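Bench gallery: two-arm assembly cell, Polák Street workshop

Build log pages are linked from the index. This one is for pictures and short notes on the part-handling work that started in April, after both arms were mounted and passing their joint checks. Otakar Štefanec did the mechanical work and most of the printing. I handle wiring and control code. Santeri Salminen wrote the grasp planner and looks after it from home.

The task is a small gearbox kit we call Trekside. Both hands pick loose parts off a sheet of paper and put them together over the table. The parts are our own design, printed in one color so that the planner has to work from shape. Several of the pegs are close enough in size that it still mixes them up when they stand far from the camera.

Notes on the layout

The sheet is the fixture. We tried a milled tray first and dropped it, as every change to a part meant cutting a new pocket. Paper takes a minute to redraw. Guide lines go on with a ruler and the planner uses them for a rough check of table position before each run. If the lines come back more than 3 mm off, the run is refused and somebody has to straighten the sheet.

Upright pegs are the easy case. The fingers close from the side and the approach height is fixed. Cylinders and bars lying flat are slower: one fingertip has to get under the edge, and on a slick surface the part tends to roll away. Paper helps a little with friction. A thin rubber mat helped more, but it curled at the corners and came off again after two evenings.

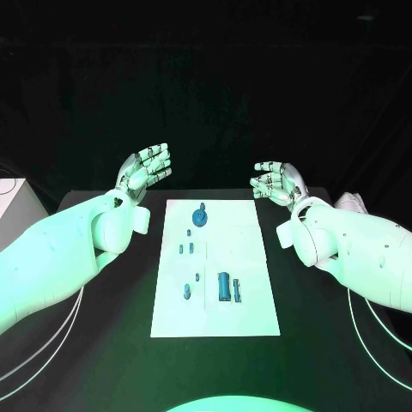 Start pose matters more than we expected. With the hands parked low, the first move of either arm swept close to the taller parts and knocked them over. We raised the park height until both hands cleared everything on the sheet, then turned the palms inward to shorten the first wrist rotation. Moving from park to first contact now takes 340 ms longer than before, and the parts stay standing.

Control runs on a used Wilus desktop under the bench. The loop was set to 600 Hz at first; we have since cut the finger joints to half of that with no change in grip that any of us could measure. The wrists stay at full rate.

Cable routing is on its third version. The first two ran tight along the forearms and pulled on the connectors at full extension. Long free loops are untidy but they have not snagged -- yet. Otakar wants a proper drag chain. I would like to see the arms reach their full range for a month before we fasten anything down.

Current state

Single picks of standing pegs are reliable enough to leave running during dinner. Handing a part from left to right works when the part is longer than the palm is wide. The best full assembly so far took almost 18 minutes, including one manual restart of the planner.

Still open:
Finger calibration drifts as the room warms up in the afternoon.
The short pegs need a chamfer.
Lamp position should be marked on the floor.

Part files and the planner configuration are in the Zuvlow folder on the workshop server. Ask Santeri for a login.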